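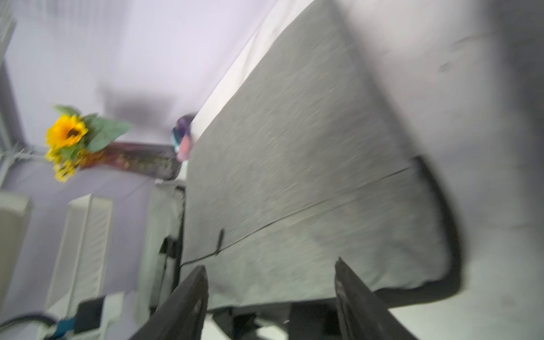
Galtstead Home Robotics Project

The Galtstead Home Robotics Project is a student project in which teams teach a robot arm to handle soft household objects. It began in September as part of the Curneo course in automation and is open to students in their final year.

Work is done in a furnished room with lavender walls, and each team has three members. Tasks include gripping a grey cushion with a two-fingered gripper — the strap and the piped edge are common places to start. Teams made 695 attempts in the first year. Control software is written in Nurna, a teaching language.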